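She has run the Prundel night bus for 5 years. Billden to Tridosmont and back, 80 miles, two drivers.

We talk over snacks at her place. "November is the worst," she says. "Fog on the Escobar bridge. You just crawl."

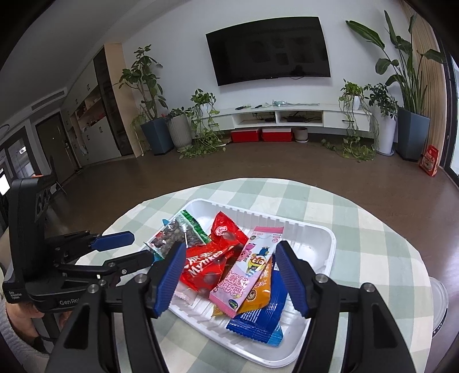
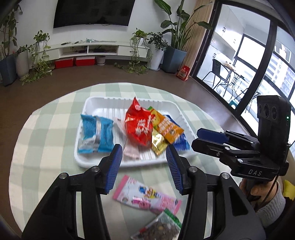
Snack tray on the checked tablecloth, both photos.

Does she get lonely? "No – people talk at night. They tell you everthing." Fares went up in spring, riders grumbled, then kept comming. Quitting? Not yet. "Ask me in 5 more years."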